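3.2 Why the bin matters

I'll admit I came to this study thinking a bin is a bin. Then Heriberto Magaña and I spent most of August watching people put small things away at the Tlapale site, and I changed my mind pretty fast! What we kept seeing was that folks stop sorting once a container has tall sides. They drop things in, glance down, and move on (Leobardo Figueroa calls this "toss and trust," and I've stolen the phrase for the rest of the paper). Out of 55 put-away sessions, 20 ended with the small stuff bunched up against one wall, and in 3 of them people gave up looking for an item that was right there in the bin. Shallow trays gave us none of that, though people griped that things rolled off. So in the next section I stick with high-walled bins on a tabletop, holding just a few objects, and look at where the items come to rest. Figure 2 has the type of bin I mean.
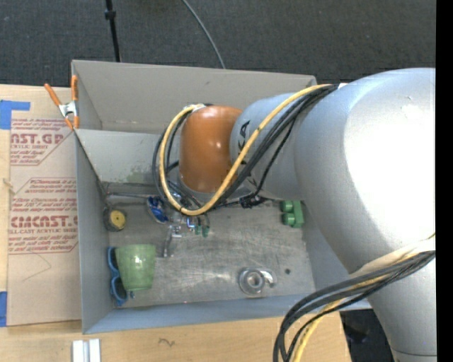

Figure 2. Open gray bin with tall walls on a light wooden tabletop, holding a small assortment of objects.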